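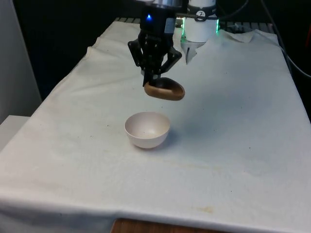

# Setedov 招聘：木地板铺装技工、打磨涂饰技工、铺装学徒

Setedov 是一家做实木和多层实木地板的公司，总部和工厂在 Serkstead，仓库和培训车间在 Aasen。我们自己加工板材，也自己派人上门铺装，旧地板翻新由同一批人负责。本次招聘面向铺装部，所有岗位都是直接签约，没有中介，也没有分包。

报名截止到2026年10月底。学徒岗位明年四月入职，另外两个岗位随时可以开始。

## 招聘岗位

- 木地板铺装技工，2名
- 打磨涂饰技工，1名
- 铺装学徒，人数视面试情况定

三个岗位可以同时报，请在申请里写清楚先后顺序。只写“都可以”的，我们会打电话再问一遍。

## 工作地点和范围

铺装技工和打磨涂饰技工的出发点是 Serkstead 工厂。早上在工厂装车，然后去工地，当天返回。大部分工地在 Serkstead 和 Aasen 之间，车程不长。偶尔有远一点的项目，需要在外过夜，住宿由公司订，单人间，餐费按天补。过夜的项目会提前排进班表，家里走不开的可以提出来，由调度换人。

学徒第一阶段在 Aasen 培训车间，之后跟组去工地。两地之间有班车，早晚各一趟。自己开车的，厂区可以停车，不收费。

我们的客户里住宅占多数，其余是诊所、小型办公室、书店、学校的音乐教室这一类地方。体育馆地板我们不做。船用甲板也不做。

## 岗位一：木地板铺装技工

### 日常工作

- 开工前检查基层：平整度、含水率、裂缝、空鼓，填写基层检查表，有问题当场拍照并通知项目负责人
- 做找平、修补、刷底涂，必要时铲除旧胶
- 核对到货的批次、等级和颜色，拆包后先混包预排，再正式铺装
- 全胶铺装、悬浮铺装，部分项目为龙骨铺装
- 人字拼、鱼骨拼和带边框的拼花，按图纸放线
- 处理门套、管道口、壁炉边、楼梯口等部位的收边
- 安装踢脚线和过渡条
- 完工后清理现场，和客户一起走一遍，填写交付单

宽板的项目这两年变多，宽板对基层的要求高，全胶铺装时刮胶要匀，压实要及时。做过窄板没有做过宽板的人也可以报名，我们有一周时间在车间里带。

### 要求

- 独立做过木地板铺装，能说出自己做过的几个完整项目，从基层开始到交付
- 会用含水率仪、激光水平仪、斜切锯、台锯、多功能切割机
- 看得懂平面图，能自己放基准线
- 能搬运成包的板材，能长时间跪姿作业
- 有驾照，能开厢式货车
- 能用中文或英文和同事沟通，简单的书面记录要能看懂

持有木工、地面工程或室内装修类的职业证书，请附上复印件。没有证书但手艺好的，可以在试工时证明。

### 不需要具备的

不要求会报价，不要求会画图，也不负责找客户。销售部的人会和客户定好板型、颜色和铺法，你拿到的是已经确认过的工单。工单上有看不明白的地方，先打电话，不要自己在现场和客户改方案。

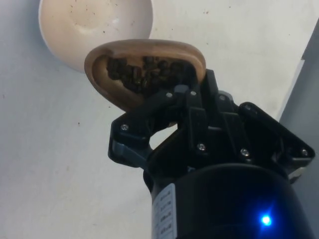 第4页

## 岗位二：打磨涂饰技工

### 日常工作

- 旧实木地板和拼花地板的打磨翻新，包括大面、边角和暖气片下方
- 起钉、补缝、换板，调配木粉填缝料
- 判断旧漆种类和剩余可打磨厚度，不适合再磨的地板要书面告诉客户
- 上油、上漆、染色，按样板核对颜色
- 已上油地板的保养和局部修补
- 维护打磨机和吸尘设备，登记砂带和砂纸的用量

上油的项目主要用我们自己的 Lusex 系列，包括底油、面油和保养油。没有用过 Lusex 的，入职以后先在样板上练，样板由车间主管看过再上客户的地板。用过同类硬蜡油的人上手会比较快，抛光的时间掌握是要重新适应的地方。

涂漆项目全部用水性漆。客户指定其他漆种时，由技术部先看产品资料，再决定接不接。

### 要求

- 使用过鼓式或带式打磨机、边磨机和单盘机，能自己换砂带、调压力
- 知道不同砂粒号之间怎么过渡，能看出横向磨痕和停机痕
- 对颜色敏感。面试时有一个简单的比色环节
- 对木粉尘或涂料成分过敏的人不适合这个岗位，入职前有体检
- 做事有记录的习惯：用了什么料，几道，隔了多长时间，都要写在工单上

浸过油的抹布必须放进带盖的金属桶，当天带回工厂处理。这一条写在劳动合同附件里，违反一次书面警告。

### 设备

打磨机、边磨机、单盘机和配套的吸尘器由公司提供，每组一套，不混用。机器有故障填维修单，当天送修，有备用机可以领。个人习惯用自己的刮刀、批刀、凿子的，可以自带，损坏了按清单报销。

## 岗位三：铺装学徒

### 学什么

学徒期间按模块来，每个模块结束有一次实操考核，由 Helge Westerberg 和带教师傅一起打分。模块顺序大致如下：

1. 木材基础：树种、切面、等级、含水率、膨胀和收缩
2. 工具和机器的安全使用
3. 基层检查和处理
4. 直铺：悬浮和全胶
5. 收边、踢脚线、门套锯切
6. 人字拼和鱼骨拼
7. 打磨和上油入门
8. 工地记录和交付

前两个模块都在 Aasen 的培训车间完成。车间里有几块固定的练习场地，混凝土基层和木基层都有，铺完拆掉再铺。练习用的板是工厂挑出来的次品和尾货，弯的、带结疤开裂的都有，挑板本身也算在考核里。

从第三个模块开始跟组。一个组里有一名组长、一到两名技工，学徒最多一人。跟组期间学徒不单独留在客户家里，也不单独使用台锯。

考核没有通过可以补考一次。补考还是没有通过的，我们会和本人谈，看是延长这个模块，还是换到工厂里的岗位。

### 要求

- 年满十八岁
- 完成义务教育，会做基本的面积和角度计算
- 愿意早起，愿意干体力活
- 不需要工作经验。在家里帮忙铺过地板、做过家具的，可以写进申请，有照片就附上

年龄没有上限。上一批学徒里有从面包房转过来的，也有做过多年仓库管理的。

### 学徒待遇

学徒期间有工资，随模块进度上调。安全鞋、护膝、耳罩、工作服由公司发。学徒使用的一套手工工具由公司先借出，学徒期满并留在公司的，工具归本人。培训期间公司不收任何费用，也不要求押金。

## 工时和薪酬

三个岗位都是全职，每周40小时。早上出发的时间随季节调整，冬天晚一点。工地之间的路程计入工时，从家到工厂的路程不计。周末原则上不排班，商业项目有时只能在客户停业的时候施工，周末去的按合同给加班费，并且在后面的一个月里补休。

薪酬由基本工资和技能等级工资组成，没有按面积计件的部分。等级一共四级，入职时根据试工结果定级，每年重新评一次，本人也可以提前申请评级。具体工资表在面试时给看，可以带走。

年假20天，学徒相同。工厂夏季和年末各有一次统一停工，会占用其中一部分年假，停工的日期在年初公布。

其他项目：

- 社会保险和工伤保险按当地规定缴纳
- 每年一次体检，包括听力和肺功能
- 护膝磨损了随时领新的
- 员工自家用地板按出厂价购买，每户有面积限制
- 考取货车驾照或职业证书，费用由公司承担一部分，先申请后报名

## 你会和谁一起工作

铺装部现在约有四十人，分成若干小组，组员相对固定。部门负责人是 Stellan Berge，他管排班、定级和工地质量。培训车间和学徒由 Helge Westerberg 负责，Lusex 产品的现场使用问题也归他答复。

每月有一次部门会，在 Serkstead，占用上班时间，主要讲返工的案例。返工的工地会把照片放出来，由当时的组长自己讲。去年讲得最多的是三件事：新浇地面的含水率没有到位就开工，伸缩缝留得不够，铺完以后被其他工种盖上了不透气的薄膜。新入职的人先听，不用发言。

工地上遇到技术问题，先找组长，组长解决不了的打技术电话。电话在上班时间有人接。

## 关于健康和安全

地板工的膝盖、腰和听力都容易出问题，我们按下面的办法管：

- 重的板包用爬楼机或两人搬运，没有电梯的楼提前申请加人
- 切割尽量集中在一处，锯和打磨机必须接吸尘器
- 打磨作业戴口罩和耳罩，口罩型号由公司定，不接受用纸口罩代替
- 旧地面的胶和垫层在不明来源时先取样送检，结果出来以前不铲、不磨
- 每两小时换一次姿势或工序，由组长安排

有旧伤的请在面试时说明。有膝伤的技工转去做楼梯和踢脚线，公司里有先例，可以商量。

## 申请需要的材料

请准备以下内容，格式不限：

- 姓名、联系方式、现在住的地方
- 申请的岗位，多个岗位请排序
- 工作经历，写明在哪里、做什么、多长时间
- 证书复印件，驾照复印件
- 铺装技工和打磨技工：自己做过的项目照片，每个项目附几句说明，写清楚基层是什么、用的什么板、怎么铺、哪些部分是自己做的
- 学徒：一段自我介绍，手写或打印都可以，不必长
- 可以到岗的时间

照片不需要专门拍过，手机照片就行。能看到细部的照片比整间房的照片有用，例如门框底下、管道口、拼花的收尾。施工过程中的照片也请放进来。

不需要附个人证件照，不需要写婚姻和家庭情况。

材料可以寄到 Serkstead 总部人事部，信封上写“铺装部招聘”；也可以直接交到 Aasen 仓库的前台，前台会给收条。网上申请从公司网站的招聘页面进入，附件太大传不上去的，分几次传，标题写同一个姓名。

## 申请之后的流程

**第一步：看材料。** 收到以后会有一封确认信。材料不全的，我们会写明缺什么。

**第二步：电话。** 由铺装部的人打，主要核对工作经历和到岗时间，时间不长。方便接电话的时段请写在申请里。

**第三步：面谈。** 技工岗位在 Serkstead，和 Stellan Berge 谈；学徒在 Aasen，和 Helge Westerberg 谈。面谈之后可以看工厂的刨切、开榫和上油线，请穿包脚的鞋。

**第四步：试工。** 铺装技工和打磨技工试工一天，在培训车间，有报酬，工具和午饭由公司提供。铺装的试工内容是一小块带门洞和管道口的场地，从放线做到收边。打磨的试工内容是一块旧地板，磨完上第一道油。学徒试工半天，跟着带教师傅做准备工作，并做一份量尺和计算的练习。

试工看的是做法和顺序，速度排在后面。做不完没有关系，请不要为了赶完而省掉基层检查。试工场地上的基层是有毛病的，找出来，写在表上。

**第五步：答复。** 录用与否都有书面答复。没有录用的，可以打电话来问原因，下一年可以再报。

技工岗位的试用期为三个月，学徒的试用期包含在前两个模块里。试用期内双方都可以提出结束，提前的天数按合同。

## 常被问到的几件事

**以前只铺过强化地板和塑胶地板，可以报技工吗？**
可以报，但试工时用的是实木多层板，全胶。很多人第一次定级在一级，之后再升。

**自己有一个小装修公司，能以公司名义接活吗？**
这次只招员工。长期合作的分包我们目前没有。

**可以只做半天或者只做几天吗？**
铺装技工不行，班组排不开。打磨涂饰技工可以谈，减少工时的方案最迟在面谈时提出来。

**语言不太好怎么办？**
基层检查表、工单和 Lusex 的使用说明都有中文版和英文版。安全培训要求听懂，听不懂的安排翻译。

**有住房吗？**
没有宿舍。从外地搬来的员工，头两个月可以租公司在 Aasen 的临时住处，房间不多，请在申请里注明。

**左手用锯，会有影响吗？**
没有影响。车间里有两种方向的圆锯，工地上要提前和组长说。

**需要自己带车吗？**
不需要。公司的车下班停回工厂，不能开回家。

**可以带自己的师傅或搭档一起来吗？**
请分别申请，在材料里写上对方的名字。两个人都录用的话，分组时会考虑。

**已经报过一次名，还要重新交材料吗？**
要重新交。以前的材料到期后已经销毁，我们手里没有存底。照片可以用原来的，有新的项目请加进去。

## 个人资料的处理

申请材料只给人事部和铺装部负责招聘的人看。招聘结束后，未录用者的材料保存到法定期限，然后销毁。希望提前销毁的，写信说明即可。寄来的原件请注明“需退回”，否则按复印件处理。

## 联系方式

技工岗位的问题：Stellan Berge，铺装部，Serkstead

学徒和试工安排的问题：Helge Westerberg，培训车间，Aasen

两个人白天经常在工地或车间，电话没有接通请留言，说清楚姓名、岗位和可以回电的时间。材料有没有收到这一类问题，请直接问人事部。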